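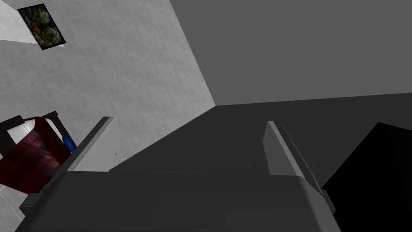 My gripper started life as a sketch on a Bramberg parts bag, and I've been hooked ever since! Orest Tkachuk, who shares the workshop with me, says I should run everything in simulation before I cut a thing (he's right, the first set cost me $139). So now I spend my evenings in a rendered room with a checkered or plaid cloth in a basket, fussing over two blocky fingers and the gap between them. Version 13 goes to the printer in April.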